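## 3. Material and Procedure

The programs were recorded from the public signal in April. We selected 50 interview segments from the late-evening talk program *Clulus Tonight* and from its main competitor, which is produced by the regional channel Tuken. A segment was included when the guest held, or was seeking, an elected office. Segments where the guest spoke only by telephone were left out, as the editing of such calls follows other rules.

Each segment was divided into turns. A turn begins when one speaker takes the floor and ends when another speaker keeps it for longer than a single word. Laughter and applause from the studio audience were marked separately, with their starting point inside the turn. For the transcription we used the Flidness conventions, with small changes that concern overlapping speech. Two coders worked on each transcript. If they did not agree on a turn, it was discussed on Thursday with the whole group, and the decision was written into the coding manual.

The coding scheme has four categories of host behavior: open support, friendly challenge, hostile challenge, and neutral management of the talk. Open support includes finishing the sentence of the guest in a favorable way. Friendly challenge is the most difficult category, because the host can use the words of a critic and at the same time show by his tone that he does not share the criticism.

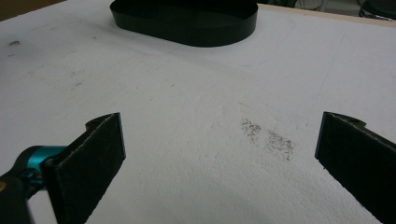
**Figure 3.** White surface with black tray.

Political talk on late-night television is often studied only through its jokes, and the long interview receives less attention. In our material the interview takes the larger part of the program whenever a candidate is present, and the monologue before it becomes shorter. The surface in Figure 3 has faint scuffs and shallow scratches which are easy to miss at first, and we had a similar experience with the friendly interviews. On first reading they seemed to be uniform praise. On the second reading the coders marked small corrections by the host, most of them placed directly after applause, when the guest could not easily answer.

The segments from Tuken show a different order. There the host asks the critical question early, and the supportive turns come later, usually before the commercial break. We followed the proposal in the Pîrvu report and treated the break as a boundary, so a topic that continues after it was coded again from the beginning. This decision increases the number of topics in the longer interviews, and the values for the two programs should be compared with this in mind.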